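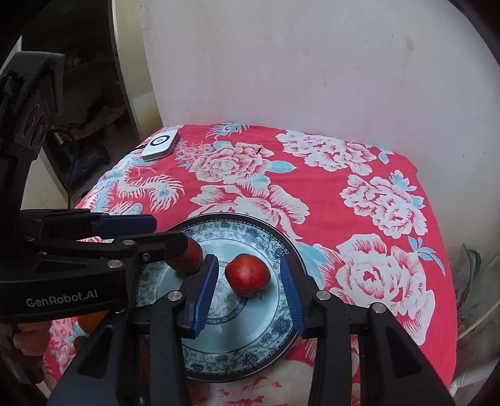

Re: Fruit share pickup at the Mulstead depot
Posted to the Abernathy Orchard Members list
By Zsolt Lengyel, Member Services
September

Dear members,

Several households have written in response to the message quoted at the end of this one, and the office is replying to the whole list so that all members have the same information.

The Mulstead depot will remain open for the full season. The lease on the building has been renewed on the same terms, and the reports of a move to Kultport are not correct. Kultport will continue as a separate pickup point for the 79 households already assigned there.

The pickup day does change. Beginning with the next share, Mulstead members should collect on Wednesday, between 4 and 7 in the evening. Shares not collected by closing will be held in the cold room overnight and then passed to the Gistton food pantry. Members who cannot come may send another person, provided that person gives the household name at the desk.

With regard to storage, apples keep best when they are cold and slightly damp. A loosely closed bag in the bottom drawer of the refrigerator is suitable for most of the varieties in the fall share. Fruit with a bruise or broken skin should be taken out and used first. Please keep apples away from carrots and leafy greens, which spoil sooner beside them. A few apples may be left out on a plate for the week – they will soften faster there, and the early varieties fastest of all.

The crop is smaller than last year's. The orchard expects to pack 2,160 boxes, and 600 of these are set aside for the winter share. No household will receive less than the amount stated in its agreement. Extra boxes will not be offered for sale until the winter allotment has been filled.

Empty boxes should be returned flat. Torn boxes need not be returned.

Questions about billing should be sent to the office and not to the list.

Zsolt Lengyel
Member Services, Abernathy Orchard

> An earlier message to the list read:
>
> Could the office please confirm whether Mulstead is closing?
> We were told at the last pickup that everything would be
> going to Kultport, and that is a long drive for us. Also, our
> apples went soft within a week last fall. Is there a
> recommended way to store them?

3 replies
12 shares

Recent messages on this list
Winter share sign-up sheet
Gistton road work and delivery times
Pears: a short season
Lost at Mulstead: one green umbrella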